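Wrist view log, page-turning stack – April 24, 2019

Brochure handling again, wrist view only. Perception first, controller after lunch.

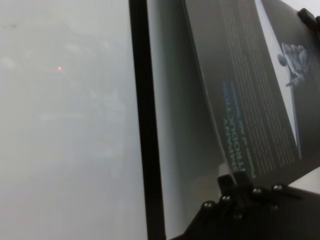 Kwok says the sheet model should go back to a flat plane with one hinge line, and that I am fitting curvature I can't measure. The message came in before I had the second terminal open. I replied that the hinge model is what gave us the bad approach vectors in October, and that I would run both on the same log and send the residuals.

So, both models on the same log. With the page bent the way it is while the fingers hold it, the hinge model puts the crease in the middle of the printed area and reports a confident normal on each side of it. Both normals are wrong. The cylinder fit is less confident and closer. It still fails near the held corner, where the paper has curvature in two directions and a cylinder has no way to say so. I masked out a strip next to the fingertip and the fit settled.

Text as a feature source is better than I expected. The big teal capitals, "OMPANY" and "TRODUCTIO" as far as the detector can get, run sideways and give long straight strokes with good contrast on the dark page. The body text is useless for reading but fine for direction: the rows are parallel and follow the bend of the paper, so a local orientation filter gives a tangent field almost for free. I added it as a soft term in the fit. Solve time went from 7 ms to 65 ms, most of it in the filter. It runs on the full image and doesn't need to. Crop to the page mask first – tomorrow.

Side issue: the segmenter merged the smooth gray curved surface with the dark page as one object. The label I want there is "sheet, side unknown." The Parkis tooling only has front and back, and the schema is checked in three places. Wrote the change, did not merge it. The Illside branch has its own copy of the schema and I would rather not find out which one the planner loads.

Planner. The release pose was still being computed from the flat page, so the fingers opened along a direction that crossed the paper. Changed it to take the surface normal at the grasp point from the fit, with a fallback to the old pose when the covariance is above the threshold. In replay the fallback fires on 2 of 7 logs. Both have the page bent hard toward the camera. Replay says nothing about what the paper will do, so I am not calling it fixed.

Controller. Dropped the position gain on the wrist roll and left the others alone. The oscillation in the log has a period of around half a second, too slow for the joint loop. My guess is the vision update arriving late and being applied as if it were fresh. Timestamps are taken on receipt, not on exposure. Kavness uses exposure time in its driver and I should copy that part over before touching any more gains.

Residuals sent to Kwok at the end of the day, both models, with the masked and unmasked runs in separate files. No answer yet.

Open:
crop before the orientation filter
exposure timestamps
schema change, ask which copy is live
rerun the two fallback logs with a looser threshold and look at the poses by hand

2 comments | 7 shares
Contact | Copyright 2019 | Back to top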